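Notebook | Index | Previous | Next

July, Tuesday
Nuwan Pathirana
5 min read

Starch paste, third batch series

Carrying on from the last entry. The aim is still a wheat starch paste that will hold a spine lining on the Gunawardena ledgers without cockling the paper, and that can be brushed out thin without going stringy. Batches 1 and 2 were both too short in the body. I put this down to undercooking, not to the starch.

Starch is from the new Cosura sack. The old sack is finished, so there is no side by side comparison this time, which I regret. Soaked overnight in deionised water, settled water poured off in the morning and replaced.

Batch 3: 1 part starch to 5 parts water by volume. Double pan, medium heat, stirred by hand throughout. Turned translucent quickly and then stiffened more than I expected. Kept it going past the point where I would normally stop. Left to cool under a disc of silicone paper to prevent a skin.

Batch 4: same ratio, same soak, but cooked lower and for longer. Smoother in the pan. On cooling it set to a firm block that cut cleanly with a spatula. Sieved twice through the horsehair sieve, then let down with water a little at a time on the board.

Batch 5: as batch 4, with the pan taken off the heat twice to scrape the sides. No obvious gain. I would not bother again.

Brushing tests on the Ancombe handmade and on the thin kozo. Batch 3 dragged. It left ridges that did not level, and under raking light they were still there after pressing. Batch 4 levelled well on both papers. Batch 5 levelled about as well as 4, though I had let it down slightly further, so the two are not strictly comparable. My fault for doing it by eye — the next set goes on the scale.
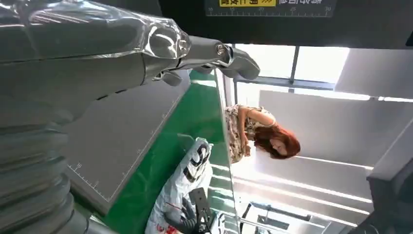
Drying was between blottors and felts, under boards, with the usual weights. Blotters changed at ten minutes, at an hour and again before lunch. The kozo strips came out flat. The handmade showed a slight curl towards the pasted side with batch 3 and none worth recording with the others.

Peel tests were done dry, by hand, on strips cut along the grain. This is a crude method and I have no figures from it. Batch 3 let go at the interface in two places. Batches 4 and 5 took fibre with them along the whole strip, so for a lining they are strong enough, and for a repair to a weak leaf they may be too strong. For leaf repairs I would let the paste down further or mix in methyl cellulose.

Reversibility: damp blotter, then a spatula under the edge. Both 4 and 5 swelled and released without lifting the surface of the sheet. Batch 3 not tested, as it is already ruled out.

Storage. Half of batch 4 is in the small lidded jar in the fridge, under a layer of water, no preservative. Change the water daily. If it smells sour or shows any pink, throw it out and do not try to cut round it.

Stock note: 238 g left in the opened bag of methyl cellulose. The Pandik order should include a 500 g replacement, and another 200 sheets of blotter if the price has not moved. The horsehair sieve has a loose hoop — still usable, but a second one would be sensible before the autumn work.

To do:
- Repeat batch 4 by weight, soak time written down.
- Let down in measured steps and brush each on kozo.
- Try a 50/50 mix with methyl cellulose on the scrap leaves from the second ledger.
- Relabel the jars. Two of them still say batch 2.

Batch 4 can be used for the first ledger spine if the jar is still good on the day. Check it on a scrap first.

Previous | Next | Back to index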